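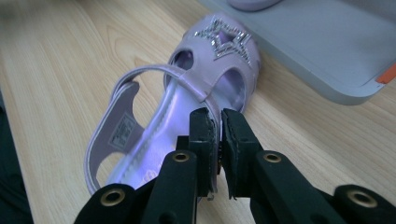

Kids' Sandals FAQ

Plalleline Children's Shoes, Dadthorpe
Updated October. Still can't find it? Email the shop, Tâm reads everything but Monday is slow.

Do the lilac star sandals run small?
A bit, yes. If your kid is between sizes go up. Wide feet, also go up. The strap over the top has some give but not a lot.

How do I measure at home?
Heel against the wall, standing, paper under the foot. Mark the longest toe (not always the big one). Measure both feet and use the longer. Add 10 mm for growing room, then check the chart. Measure in the afternoon if you can, feet swell.

How much toe room is too much?
If the foot slides forward and the toes hit the front when they walk, wrong size. If you can get a whole finger behind the heel, too big. Bring them back.

Will the rhinestones fall off?
The little clear ones around the star are glued. Normal wear is fine. Dragging toes behind a scooter is not. Lose one or two in the first 52 days and we'll fix it free, after that there's a small charge. Please don't use superglue, it goes cloudy and then we can't do anything with it.

Can they get wet?
Splashes OK. Puddles OK if you dry them after. Not for the pool and not for the beach, salt water dulls the shiny finish. For swimming look at the Lahlou water shoes, different page.

How do I clean them?
Soft cloth, lukewarm water, drop of dish soap. Wipe, dont scrub. Old toothbrush for the stitching down the footbed, sand gets in there. Stuff with paper towel, leave to dry overnight away from the heater. No washing machine! We know some of you do it anyway.

Sunscreen marks?
Wipe off the same day. Once it's set in the lilac it tends to stay. Same with ballpoint pen.

The insole lost its shimmer under the heel. Is that a fault?
No, that's rubbing. Happens to all the shimmery ones sooner or later, faster without socks. If it's peeling or lifting at the edge that IS a fault, send us a picture.

Can they wear socks with them?
Sure. Thin ones. Thick socks will push you up a size.

Are they OK for daycare or school?
Depends on the school, ask first. Some want closed toes for the playground and these have openings at the front. Put a name in them too, lots of kids have the same pair. Laundry marker on the sole works, or a sticker.

Do you have the lilac in stock?
Changes daily. The website count is updated at 10 each morning so it can be off by the afternoon. Call before driving over.

Can I buy just one shoe?
Sometimes. We keep a box of odd ones from returns. Tell us left or right and the size and we'll look. No promises on color match, lilac varies from batch to batch.

How do returns work?
Unworn, tried on indoors only, with the box if you still have it. Dirt on the soles means we can't resell, so it's store credit at best. Online orders: use the slip in the parcel and drop it at any Virkine counter. Refund goes out once we've checked them in.

Party or dance school orders?
Yes. Email sizes and color in one list please, not 14 seperate messages. Biggest we've done was 137 pairs. Anything over 300 we'd need to talk first.

Do they come in adult sizes?
No. Asked every week. Sorry.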